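Free Shipping, With Conditions

Sep 9, 2018

I've been buying birthday presents online for years and I still fall for the free shipping banner. Brivent has one across the top of every page. Free over $50, it says, in letters you could read from the street.

My cart came to $48. So I added a pair of socks I didn't want, and the total went up, and the shipping charge stayed right where it was. The 50 is counted after discounts, and I'd used a coupon. The coupon was theirs. They emailed it to me.

I wrote to customer service and got a reply from a Gerardo Barbieri, who was polite and explained that the policy is "clearly outlined" in the help section. I went and looked. It's under Returns. Why would anybody look under Returns for that?

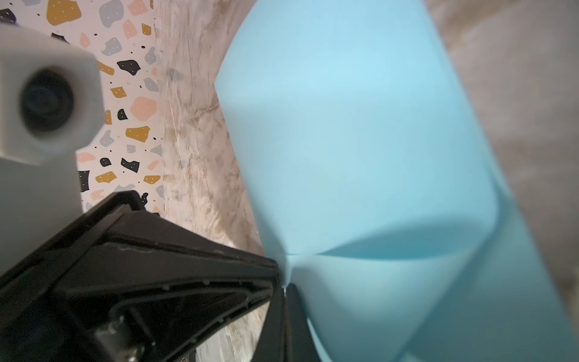
Light blue, folded in on itself.

My friend Adom Frimpong says I should switch to Zakaria, where he swears everything ships free. Maybe so. I priced the same teapot at both places and Zakaria wanted 3 dollars more for it, so somebody is paying for the box, and I think it's Adom.

I did end up ordering from Brivent. The socks are on their way too. Delivery is promised in 2 to 3 business days — we'll see what they think a business day is.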